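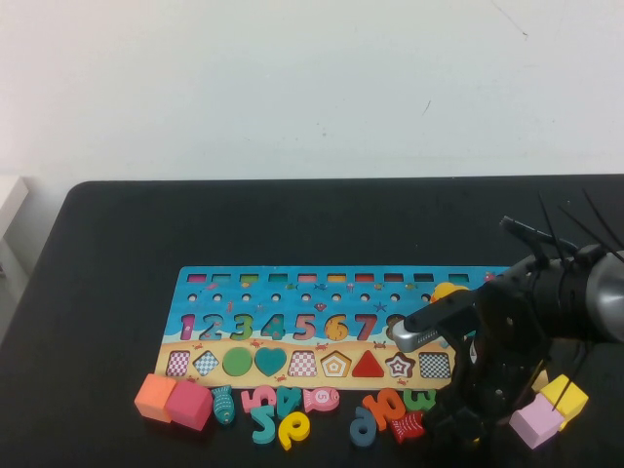 Wooden puzzle board with sea-creature illustrations, black tabletop.

Arnow Nest Box Records

README for the public release

Contents

The release holds inspection records for nest boxes put up along the Arnow River and on two adjoining properties, Jesdale and Vanhove. The boxes were built for hollow-nesting parrots, mainly eastern rosellas and red-rumped parrots. Other occupants are recorded whenever found, including brushtail possums, sugar gliders, common mynas, starlings and feral honeybees.

One row is one inspection of one box. A box that was visited and found empty has a row. A box that was skipped on a given round also has a row, with status set to NV (not visited) and every field after it left blank. Please don't treat NV as empty. An earlier internal version did, and occupancy for the Vanhove boxes came out far too low.

Files

inspections.csv — all inspection rows
boxes.csv — one row per box: site, entrance diameter, aspect, mounting height, tree species
sites.csv — site names, codes and habitat notes
codes.txt — species codes and status codes
changes.txt — corrections made between releases

All files are UTF-8 with comma separators. Text fields containing commas are quoted. Blank means not recorded. Zero means zero.

Sites

Arnow (code ARN) is riparian woodland, mostly river red gum, with grazing on the eastern bank. Mature hollows are present but clumped near the old ford. Boxes here were placed away from known natural hollows.

Jesdale (JES) is a sheep property with scattered paddock trees and a planted windbreak. Most of the boxes are on isolated trees. Red-rumped parrots use this site more than the others.

Vanhove (VAN) is a former orchard going back to scrub. Access is by a track that closes after heavy rain, and most of the NV rows belong to it.

Fields in inspections.csv

box_id: site code plus a number, for example JES-11. Numbers are never reused. If a box was replaced on the same tree, the replacement took a new number and the old one is marked retired in boxes.csv.

month: month of inspection, in full. The exact day is held back to the level of month in the public files.

season: breeding season label. Seasons run from August to the following March, so a January row belongs to the season that began the previous August.

status: E empty, M material only, G eggs present, Y young present, A adult present with contents unseen, NV not visited.

species: four-letter code from codes.txt. UNKN is used where there was material or eggs and the observer wouldn't commit to a species.

eggs, young: integer counts. Where a sitting adult hid the clutch, both fields are blank and status is A. Adults were not moved off eggs to get a count.

method: P for pole camera, L for ladder, G for a check from the ground with binoculars. Ground checks only detect adults at the entrance and visible damage. Leave them out of any occupancy estimate.

notes: free text, lightly edited to remove landholder details. Abbreviations have been left as written. "WS" is wood shavings, "lid off" means the lid had come away, and "lid loose" means it was still hinged.

Collection

Boxes were inspected on a fixed route at each site, starting no earlier than 7 am in the warmer months. Inspections were called off in rain and on days of extreme heat. Pole cameras were the default. Ladders were used for cleaning out old material at the end of the season, and for boxes where a branch had grown across the entrance.

A minimum distance of 500 metres was kept between boxes with the large entrance, in order to limit disputes between rosella pairs. Small-entrance boxes were not spaced in the same way, and several at Arnow share a tree line.

Myna and starling nests were recorded before removal. The removal itself is in the notes field and has no status code, so later rows for the same box can go from G back to E without any young having fledged. Do not read that sequence as a natural nest failure unless you have checked the notes.

Fledging was never observed directly as part of the protocol. The release contains no fledging success field. Users who want one will need to infer it from the last Y row, the estimated age in notes (where given) and the state of the box at the following visit. We would be cautious with this at Jesdale, where the gap between visits was longest.

Known problems

Entrance diameters for the first batch of boxes were taken from the plans. Chewing has since enlarged many of them, in some cases enough to admit galahs. The field entrance_checked in boxes.csv shows whether the hole was measured in place.

Aspect was read from a hand compass and written down as one of eight points. A few Vanhove values look wrong by a quarter turn. They are flagged in changes.txt and haven't been altered.

Species codes for gliders were merged in the early seasons. All of those rows now carry GLID. Later rows distinguish sugar gliders where the animal was seen well enough.

Bees are under-recorded in cool weather. A small colony with comb high in the box can be missed by the pole camera.

Box ARN-6 appears twice in the paper sheets with different tree species. The tree is a yellow box, and the other entry has been dropped.

Locations

Coordinates in sites.csv are site centroids. Box positions are not published for any site. Nest robbing for the bird trade is rare in this district but has happened, and both landholders asked for positions to be withheld. Researchers with an ethics approval may request them and will be asked to store them offline.

Elevation is given per site only. The highest ground at Jesdale is 600 metres, and no box stands above it.

Scripts

The cleaning scripts were written as part of Grasura, the small toolkit used to enter and check the paper sheets. The release can be read without it. If you do run the checks, run them on a fresh copy: the month parser rewrites the file in place.

Versioning

Corrections are released once a year, in April, after the season's sheets have been entered. Row order is not stable between releases. Join on box_id, season and month, and include method where a box was visited twice in one month.

Licence

Data and documentation may be reused with attribution to the Arnow Nest Box Records. State the release used. Error reports are welcome through the issue tracker — please quote the box_id and the month.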